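Cozinha do piso 2, inspeção de maio. Responsável: Bríd Fahy

1. Extintor: validade em dia, selo intacto. O lacre parece novo demais – pedir a fatura à Plundodach.

2. Detetor de fumo: apitou no teste. Na sala ao lado, ninguém o ouviu.

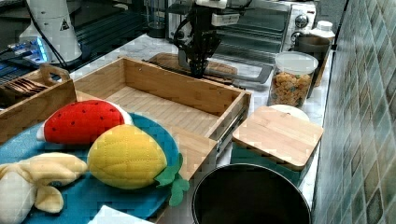 3. Quadro elétrico: etiquetas ilegíveis em dois disjuntores. A Flomitz diz que «estão conformes». Conformes com quê?

4. Saída de emergência: abre, com força. 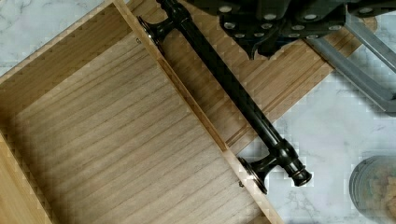 5. Caixa de primeiros socorros: completa segundo a lista, que é de 2 anos atrás. Não assino.
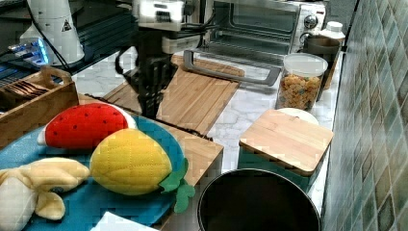

Bancada e tábua de corte, piso 2.

Próxima visita: segunda-feira, com Liam Hennessy.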